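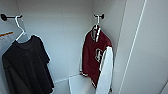
Zedura 3031 Short Wall Rod: Review

By Simone Bastos

The Zedura 3031 is a short black closet rod that mounts at one end to a wall and is open at the other. It is sold for shallow closets, entryways and the backs of utility rooms, places where a full-width rod either won't fit or would block access to whatever is behind it. I bought one for a small white closet off the hallway and have been using it since September. The closet already had a fixture on the right-hand wall. The 3031 went on the left.

I paid full price at Gresbridge. The review covers the single rod in black. Zedura also sells it in white and in a longer version, and I haven't used either.

What comes in the package

One rod, one round mounting plate, a cover for the plate, 3 screws, 3 plastic anchors, a hex key and a folded instruction sheet. The set screw that holds the rod to the plate ships already started in its hole. Check that it is there before you throw out the packaging, as it is small and the replacement part isn't listed on the Zedura site.

The instruction sheet is a single page of drawings with captions in five languages. The drawings are adequate. The drilling diagram is printed at actual size, but the sheet is folded through the middle of it, so the paper has to be flattened and taped before it can be trusted as a template. I gave up on it and used the plate itself, marking through the holes with a sharp pencil.

Construction

The rod is steel tube with a powder coat. Projection from the wall is 6 inches measured from the wall surface to the tip, which matches the figure on the box. The coating is even along the shaft, slightly thicker at the tip. On my unit there was a small raised bead of coating on the underside near the plate. It caught on a cloth but not on a hanger, and I left it alone.

The plate is a flat disc with three countersunk holes. The rod seats in a short socket and is locked by the set screw from below. Fit between rod and socket is good. Before tightening there was a trace of rotation and no side play, and after tightening there was neither.

The cover is the weakest component. It is thin plastic, pushes over the plate, and stays there by friction. It does its job of hiding the screws. It can also be turned by hand when it is fully seated, and it clicks if the rod is bumped. A tighter fit or a small locating tab would cure that at very little cost.

Installation

Tools used: drill, bit to suit the anchors, Phillips screwdriver, small level, pencil, the supplied hex key.

The walls in this closet are drywall. There was no stud where I wanted the rod, so the supplied anchors got a fair trial. Order of work:

1. Hold the plate at the chosen height with one hole at the top. Mark that hole only.

2. Drill and set the first anchor. Put the plate up on one screw, loosely.

3. Level across the lower two holes and mark them. Take the plate down, drill, and set the remaining anchors.

4. Fit the plate with all three screws. Bring each up a little at a time so the plate pulls in flat.

5. Slide the cover over the rod before inserting the rod in the socket. The sheet shows this in the wrong order. The cover doesn't pass over the plate end once the rod is locked.

6. Insert the rod, check level along its length, tighten the set screw.

Total time was under half an hour, including cleaning up the dust. Working room was the main difficulty. In a small closet a drill held square to a side wall can run out of space behind it, and a compact drill or a right-angle attachment is worth borrowing. I borrowed one from my neighbor Hidayah Setiawan, who had put the same rod in her laundry room earlier in the year.

The anchors are the plain ribbed type. They went in without cracking the paper face, but one of them turned slightly under the screw before it bit. I would replace all three with threaded or toggle anchors if the rod is meant for coats. A cantilevered rod loads the top fastener in tension, and ribbed anchors are poor in tension. Zedura should either supply something better or say on the box that these are for solid walls.

Load and deflection

The box carries a weight limit. It doesn't say at what point along the rod the weight is assumed to hang, so the number means little. With a cantilever the distance from the wall matters as much as the weight.

I ran a simple check. I weighed my heaviest hooded sweatshirt on a hanger on a kitchen scale: 868 grams. I hung it at the tip and left it overnight. There was no movement I could find with the level, at the tip or at the plate. I then added a second, lighter sweatshirt next to it, with the same result. After that I stopped, as that is already more than I intend to put on it.

Pulling down on the tip by hand does produce flex, and nearly all of it comes from the drywall and the anchors. The rod itself is stiff for its diameter. In a stud or masonry I would expect very little movement.

For T-shirts the margin is generous. The usual load on mine is one or two short-sleeved shirts on white plastic hangers, and at that level the rod might as well be part of the wall.

Hanger compatibility

Plastic hangers: standard hooks drop over the rod easily, with clearance to lift them off one-handed.

Wire hangers: they fit, but the thin hook slides on the powder coat when the garment is bumped. A fixed rod with end supports hides this behavior. On an open rod it is more noticeable.

Wooden hangers with a thick swivel hook: two of the three types I tried fit. The third had a tight curl and had to be pushed. It left a faint line on the coating that rubbed off with a damp cloth.

Clip hangers for pants: fine for the hook. The pants hang long, so mounting height needs to be planned for them.

The tip of the rod doesn't have much of a stop. Zedura's older version had a raised ball at the end, according to the photos still up on the Gresbridge listing, and I would have preferred it. If the rod is mounted dead level, nothing falls off in normal use. If it droops even slightly, light hangers will migrate outward. I would aim for level or a hair above.

Placement in a small closet

Two points that the instructions leave out.

First, allow for shoulder width. The rod is short, but a shirt on a hanger is not, and the garment needs clearance from the back wall and from the door. I hung a shirt on a hanger and held it against the wall in several positions before marking anything. This moved my planned location forward by more than I had guessed.

Second, look at what is on the opposite wall. With fixtures on facing or adjoining walls, two garments can end up competing for the same space in the middle. Staggering the heights helps. So does keeping bulky items on one side only. I keep a black T-shirt or something equally thin on the left, and thicker things go in the bedroom closet.

A dark rod on a light wall is conspicuous. It is easy to find in poor light, which I count as useful. Buyers who want it to disappear against white paint should get the white one.

Finish and wear

Powder coat on rods tends to wear along the top, where hooks drag. After the period of use described above, I can feel no ridge or bare metal. Under a flashlight there is a dull track where the hangers sit most often. Wiping with dish soap and water doesn't change it. It isn't visible from normal standing distance.

The screws supplied are bright zinc. Hidayah's is in the laundry room, where it is damp, and she reports a little surface rust on the screw heads beneath the cover. I found none on mine.

Compared with

Noresach fold-down hook: folds flat against the wall, so it is better behind a door. The hinge has visible play and it holds fewer hangers. It also costs more.

Rondonuwu valet rod: extends and retracts, intended for cabinet sides. It is well made and smooth in use, but it needs a solid panel to mount into and isn't suited to drywall at all. If you have built-in cabinetry, look at this one first.

A plain coat hook: far cheaper. It will take one hanger, maybe two, and they twist against each other.

For a bare drywall closet side where a few shirts need to hang free, the 3031 is the most practical of the group.

Points for and against

For: stiff rod, accurate dimensions, clean fit at the socket, simple mounting pattern, wide enough clearance for most hangers.

Against: weak anchors for hollow walls, loose cover, assembly order wrong on the sheet, load rating given without a reference point, minimal end stop.

Verdict

Recommended for light garments, with better anchors. Not recommended for winter coats on drywall unless at least one of the screws lands in a stud – the top one, if there is a choice. I wrote to Zedura about the cover and the instruction sheet. The reply said a revised sheet is in preparation and didn't mention the cover.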